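I was twenty minutes late to meet the snail woman, and she'd already eaten half of my muffin. We'd picked the diner in Pultidbridge because it opens at 6, and she likes to be on the rocks by low tide. She's been walking the same stretch of shore below Losier Point for 12 years now, collecting periwinkles, measuring them, painting a tiny number on each one and putting them back.

She asked me not to use her name. "Put the snails' names in," she said, and then admitted they only have numbers.

I came in with what I thought was a good first question. Why do the snails out on the exposed side have thin shells with big openings, while the ones in the sheltered coves are thick and chunky? I'd read that somewhere and was pretty proud of it (I'd practiced it in the car).

"Well, they don't," she said. "I mean, on average they do. If you grab a bucket from each side and take the mean, sure. But dump the bucket out on the table and look at it! I've got thick ones from the wave side that would fool anybody. I've got cove snails you could crush with your thumb."

The textbook version goes like this. Crabs hunt in the calm spots, so a thick shell pays off there. Waves hammer the open rocks, so it's better to have a big foot and hang on tight. She believes that story, more or less. What bugs her is how fast people skip to it. Last season she and her students measured 1,432 snails, and 890 of those came from a single cove, which they call Abella after the boat that went down there. Even inside Abella, the shells ran all the way from flimsy to what she calls "little bowling balls."

"That spread is what I'm studying," she told me. "People keep asking me to clean it up. Reviewers, mostly."

I asked how much of it is inherited and how much is just the life the snail happened to have. She put down her fork for that one. Some snails grow thicker shells when they can smell crabs in the water, she said, and you can watch it in a tank if you have the patience. But not every snail does it, and the ones that do don't all do it to the same degree. So the ability to respond varies too, and she thinks part of that runs in families.

"You raise brothers and sisters in the same water, same food, same crab smell, and they still come out different from each other," she said. "Then you raise another family and they're different in a different way. It's wonderful. It's a terrible way to get a thesis done on time, but it's wonderful."
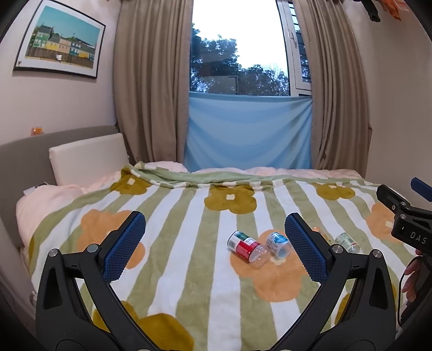

One of her former students, when I called that evening, said the thesis did get done, two years over, and that the extra time went almost entirely into the families that refused to match. Three of them barely reacted to crab water at all. Everybody in the lab had assumed a mix-up in the tanks, so they ran it again and got the same answer.

Back at the diner I brought up Kuvix, which is the software the lab uses to trace shell outlines from photographs. I figured it must have made her life easier. She made a face like she'd bitten a lemon.

"It's good. It's fast. But the old settings used to throw out anything too far from the average shape," she said. "You'd get a warning and the snail would disappear from the file. I lost a whole spring's worth of weird ones before I noticed." She went back to the calipers for a month and remeasured everything she still had in jars. Now the warning is switched off, and there's a sticky note on the monitor telling people to leave it alone.

Her favorite snail is number 47, or was. It lived on the wave side with a shell so heavy she has no idea how it stayed put, and she found it within a yard of the same crack in January, in June, and again the next January. Then she didn't find it. She still checks the crack.

I asked if 47 was a freak, an exception, whatever the polite word is. "There's no regular snail for it to be an exception to," she said. "I've never met the average one. I've looked at thousands and I don't have a single shell that hits the mean on every measurement."

We paid up and drove down to the point, where the wind was awful and my shoes were completely wrong. She handed me a bucket and told me to pick up periwinkles without choosing. This is a lot harder than it sounds — my hand kept going for the big pretty ones, and she kept making me put them back. By the time the water turned around I had a decent bucket, half of it tiny brown things I'd never have looked at twice. She tipped them into a tray and started measuring.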